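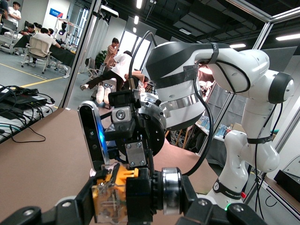
I went to the Golob open day for the free sausage and stayed for the arms. They have two of them working a tan tabletop inside an aluminum and glass enclosure, and the project they belong to is called Jalo, which I kept hearing as "Jello" until I saw it on a lanyard. From close in, the white arm looks like something out of a dentist's catalogue that has let itself go a bit: lovely smooth elbow, FRANKA on a strap low down, and black cables looping over the wrist and down the side. My own home office has the same approach to cords, so I felt quite at ease.

The demo was a handover. One arm picks up a plastic cap, the other takes it, and everybody leans in as if it's penalty time. We got through 2 clean ones before the software, Prender, decided it wanted a think. The fellow running it said they'd logged 3513 attempts since September and that he had stopped dreaming about anything else. I asked how many had been dropped. He offered me a sticker.

I've been to a few of these and the talk is always the same colour. Zilon, across the road, did theirs last year with a smoke machine and a parking lot full of balloons. Golob gave us a yellow line on the floor and a queue. I preferred the queue.

Parking was $2, coins only, at a robotics lab. The 219 bus goes right past the door if you're heading over for the next one. Bring a sweater, they keep it cold in there. The sausage had run out by noon.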